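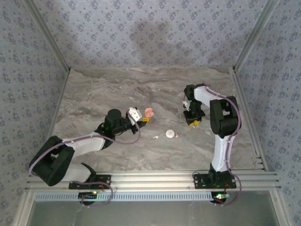 Do you really need a separate case for every little thing in your bag? I'd say most people need two, one for whatever goes in their ears and one for whatever goes in their mouth, and the rest can rattle about in a zip pocket.

I've come round to this after years of tiny cases breeding in the drawer by my bed. I had 12 of them when I finally tipped the lot out one evening in April, and half had nothing in them at all. A pink one that opens like a clam, lovely thing, I'd forgotten I owned it! A round white one with a lid so tight I'd been avoiding it (and I've got decent nails). Two from the market in Bravville that I bought purely for the colour.

So I had a sort. Anything that wouldn't open with one hand went straight in the charity bag, which got rid of five. Then I gave the survivors a wash in warm soapy water and left them open on a tea towel overnight, and please do leave them open, mine went musty the time I snapped them shut too soon.

The pink one now has my earplugs in it and lives in my coat. The white one has had a second chance with hair grips, because I only need those in the morning when I've got the patience for that lid. My Mornov tin, which cost me £8 and has a dent in it from the Marinho ferry, holds plasters and a spare button.

Next up is the shelf wallpaper, which I've been putting off. I want something with small blue flowers on it and I've seen a roll I like, but it's £50 and the shelf is tiny, so I'm still dithering.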